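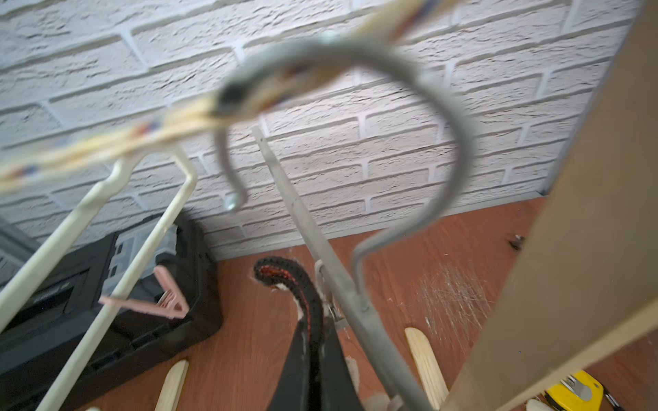
Menari recherche une personne pour son local de Lasau

Poste à mi-temps, de septembre à fin février. Vous travaillez avec Joelle Nseir à la préparation du matériel de séchage du linge : cordes, pinces, crochets, supports.

Le travail, au quotidien
Tendre les cordes entre les montants et refaire les nœuds. Vérifier les pinces — celles qui ne serrent plus sont mises de côté. Ranger la caisse à outils contre le mur le soir et balayer le sol.

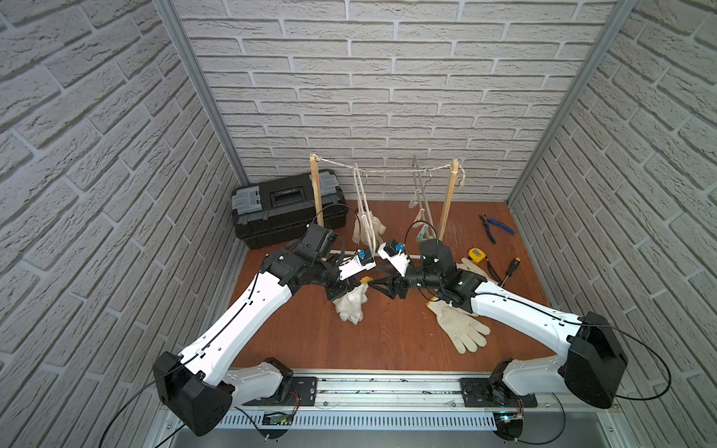 Profil
Être soigneux et à l'aise avec le petit bricolage. Aucun diplôme demandé. Français courant, l'anglais est un plus.

Conditions
600 euros net par mois, 2 semaines de congés, abonnement de transport remboursé à 100 %.

Candidature
Lettre et CV à Marjan Ebrahimi, Menari, avant le 26/02/2011. Entretiens sur place — prévoir une heure.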